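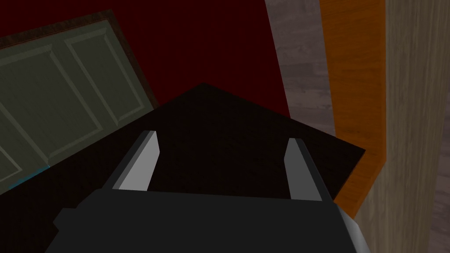

Wood stain

Wood stain is a colored liquid or gel applied to timber to change its color without hiding its grain. It differs from paint mainly in how much of the wood it leaves on view, and from varnish in that it offers little protection of its own, a point many first-time users learn the following summer. Most stains contain three parts: something that colors, something that carries the color, and something that holds it in place once the carrier has evaporated. The label on the can usually describes the result as "natural."

Coloring matter

Stains are colored with dyes, pigments, or both. Dyes dissolve fully and soak into the wood fibers, giving an even, clear color that fades in strong sun. Pigments are ground solids that lodge in pores, scratches, and sanding marks, including sanding marks the owner had been unaware of until that moment. Pigment settles at the bottom of the can and must be stirred back in. A can used unstirred gives a pale tabletop and, near the end, very dark legs.

Older shop recipes used what was at hand. Walnut husks gave brown, and a jar of vinegar with steel wool left in it gave a gray that passes for age on oak and other woods rich in tannin. The gray develops after the liquid has been brushed on, so the worker has to walk away and hope.

Carriers

Oil-based stains dry slowly and forgive slow hands. Water-based stains dry fast, smell less, and raise the grain, leaving a surface that feels like a cat's tongue until it is sanded again. Alcohol-based stains dry fastest of all and are mostly sprayed. Gel stains are thick enough to stay on a vertical surface and are often recommended for doors by people who have tried the other kinds on doors.

Blotching

Pine, birch, maple, and cherry take stain unevenly. Dense areas resist it, soft areas drink it, and the finished board can look like a map of somewhere unpleasant. The usual cure is a thin sealing coat, sold as conditioner, put on before the stain. End grain goes darker than face grain on nearly every species and is commonly sanded finer to slow it down. 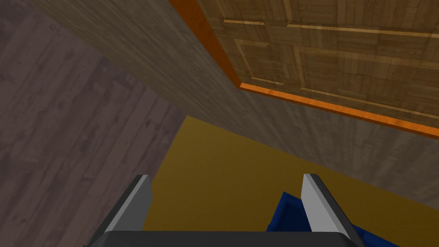 Testing on scrap from the same board is advised in every manual on the subject. The scrap should be sanded to the same grit as the real piece and given its topcoat too, as stain under a clear finish looks darker and warmer than stain alone. Store samples are of limited help, having been made on somebody else's wood.

The Tolldale color cards

The finishing workshop at Tolldale is known among furniture restorers for its color cards, a set of 17 stained strips meant to settle arguments between shops and their customers. The set was drawn up by Ebere Okoro, who had grown tired of the word "honey." Each strip carries a number and no name. Customers were quick to supply names, and strip 7 has been called honey ever since.

A rival set from Delten kept the names and dropped the numbers. It included two shades called Driftwood, one of which was later withdrawn, though shops disagree on which. The Tolldale set was reissued on July 5, 2022, in a printing of 2,000, with a note asking that the cards be kept out of sunlight. Many hang in shop windows.

Safety

Rags soaked in oil-based stain can heat up as they dry and catch fire without a spark. They should be spread flat outdoors until stiff, or kept under water in a lidded metal can. Crumpling them into the trash on the way to dinner remains the popular method, and fire departments continue to advise against it.

See also

Shellac
Wood bleaching
Milk paint
Sandpaper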